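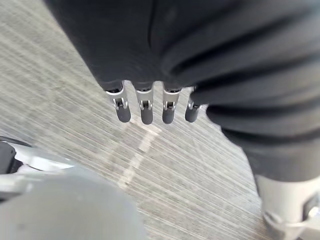
*The hand under its dark cover, with the four fingertip pads showing below the cloth.*

Hi Lacey, your August update on the Pelthorpe robot, and it's mostly good news!

The fingers have had most of my time. Herex sent the new pads and I've fitted the lot (fiddly little things, the pins especially, and I lost an evening to one of them). We then ran 622 grips on the Medeiros test routine and had 30 slips, which I'm pretty pleased with. Last month it was 177, so you can see why I kept moaning about the old rubber.

Looking after it is settling into a habit too. Yakubu Balogun wipes the pads at 8.30 every morning and checks the finger joints for fluff, as the cover sheds more than we'd like. I want to try a smoother cloth, and Stargate have quoted £30 a metre, so please could you say yes to four metres?

Still to do: the wrist cable wants re-routing, and I haven't written up the spares list. You'll have that with the next report.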